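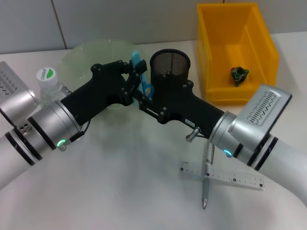
Every spring the same argument comes up in our robotics club at Skudau: should the students be graded on whether the arms finish the job, or on how they got there? I have helped with the club for 7 years and I think we still get this wrong.

The task this year is desk tidying. Pens, a mesh pen holder, a ruler, a yellow bin. Parents hear that and ask why it takes a whole term. I would ask them to try writing down, step by step, how they pick up a pen.
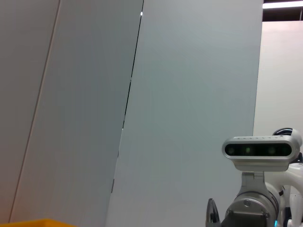
Thodoris Karagiannis, who runs the Ververidis team, wants a plain score. Put the item where it belongs, get the point. It's easy to explain and quick to mark. My problem is that students learn to chase the score. They find one starting position that works and never move the pen again. A team can log 291 good runs that way and know very little about grasping.

I would rather see the log book. What did they change, and what did they expect to happen? Sylvain Barbier has his students write the guess down before each run, and their reports are better for it. They are also slower - I admit that - and in December two of them nearly quit over the paperwork.

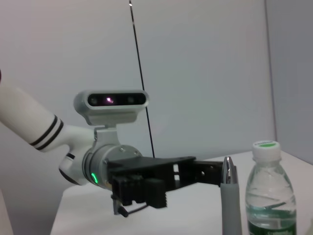
Small objects deserve more respect than they get, too. Last year's group wanted to skip straight to folding shirts. A thin pen is enough work for a beginner, and a round bottle will keep them busy after that.

So my proposal is half the grade for the result and half for the log, with the item positions picked by another team on the day. Thodoris says the marking will take forever. He may be right, but I'll take the extra evenings.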